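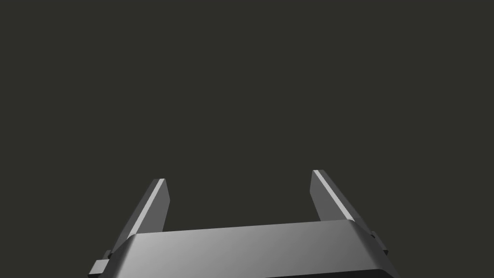
Gray gripper on a dark background, render

Grellska Canvas Tarp, heavy weight
Hatlow Outdoor Cloth, Dredport
Item 657 (standard), item 811 (long)
In stock, both sizes. Page updated Oct 21, 2023

Back on the shelf after a long summer. Same cloth as before, new corners. Cotton canvas, 400 grams per square meter, waxed on the outside face only. Made for woodpiles, trailers, camp kitchens, the side of a shed that never got finished. Not a tent floor. People keep asking. It will soak through if you kneel on it long enough.

What's changed from the last batch
Corners now have a second layer of canvas, stitched in a box with a cross. Old ones had a triangle and the triangle pulled on windy sites. Grommets are brass, same as always, but set further in from the hem. Hem is folded twice. Thread is polyester, heavier than before, brown. If you liked the green thread, sorry, the supplier dropped it.

Tie loops along the long sides too, not only the corners. You asked for those.
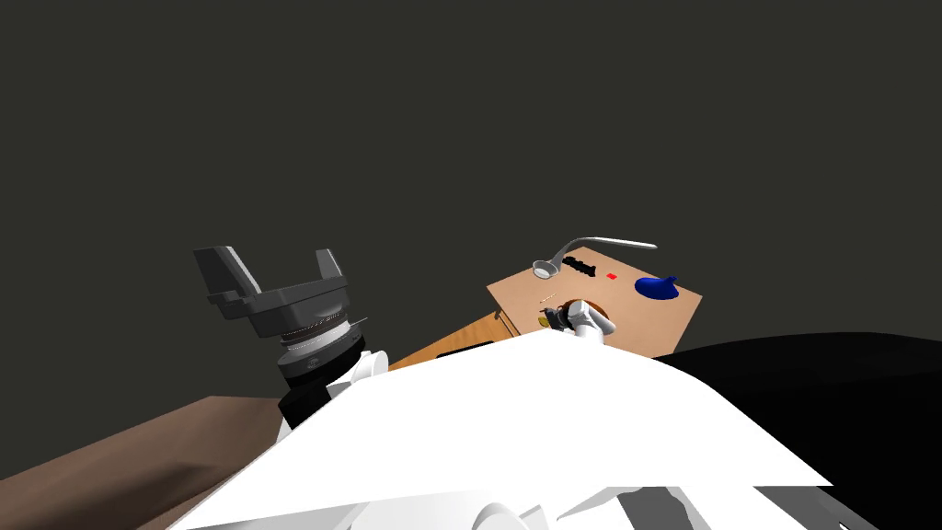
Gripper at left, wooden table to the right, render

Sizes
Standard fits over a small utility trailer with enough left to tuck under. Long is the same width with extra length, mostly bought for boats and stacked lumber. Both come folded with a cord around them, no bag. The bag is sold seperately and is called Ung, don't ask, Krum named it. Fits either size if you fold it tight. Fits the standard if you don't.

Wax
Comes waxed from the shop. Smells for a week or so, hang it in the garage. Stiff at first, loosens up with use. Rewax when water stops beading, once a year for most folks, more if it lives outside. We sell the bars. Rub on cold, then go over it with a hair dryer until the wax goes in. Do small patches. A heat gun works but you can scorch the cotton, go easy.

Cleaning
Brush it dry. Cold water and a sponge for mud. No soap, no washing machine, no dryer, no pressure washer. Bird mess, let it dry and scrape. Sap is harder, put a bag of ice on it and pick it off, then rewax that spot.

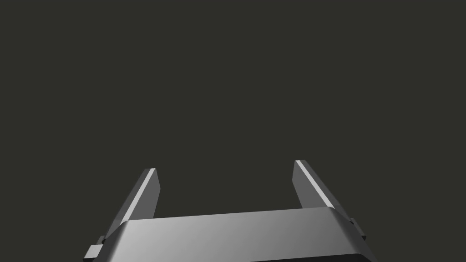 Never fold it away wet. Most of the returns we get are mildew, and we can't do anything with mildew. Over a fence rail overnight, flip it in the morning, then fold. Keep it off concrete in storage. A pallet is fine, a shelf is better. Mice like the wax so close the bin.

Using it on a trailer
Pull it snug, don't drum it tight. Wax cloth stretches a little when it warms up and then flaps. Bungees on the corners, rope through the side loops. Pad any sharp metal with an old towel. Good for hauling at town speeds; for highway trips put a net over the top, that goes for any canvas. 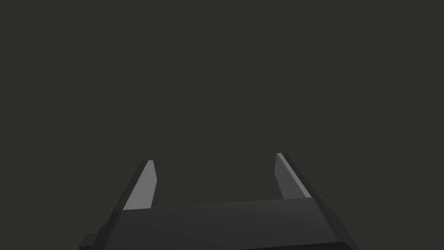

Color is the other thing people write in about, so. One color only, we call it Dredport Dark. It isn't black and it isn't army green. On a screen, the flat background behind the gripper is pretty close: very dark olive-gray, nearly charcoal, a little greenish brown in it. Real cloth has some mottling from the wax and gets paler along the folds, that's normal and not a fault. Batches vary a bit too. If you need two that match, order them together and leave a note at checkout.

Returns and repairs
Send it back unused up to 90 days from delivery, we refund the tarp, you cover the postage. Ripped grommets we fix at the shop for the cost of parts. Small tears, get the patch kit, it has canvas, a needle and thread in it. Bigger ones, email a photo to the workshop before you mail anything.

Next cutting run was done in September, so long ones may run low before the standards do. Questions about fit, write to Krum Gashi at the Dredport shop and give him the length and width of whatever your covering, plus the height at the tallest point.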